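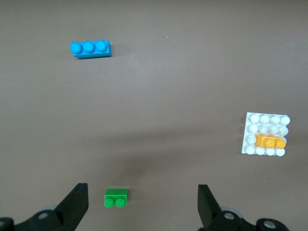 Notebook entry, June, 2:15 p.m. Building brick sort, Worport bench.

Lot 1459 was opened for review. Blue bricks of three studs are to be recorded under tray 73. The white square plates, four studs by four, remain in tray 594. Orange bricks are to be logged separately, including any resting on a plate. É. Tierney will confirm the tray labels. P. Heffernan has requested that the tabletop be wiped before the next lot is laid out.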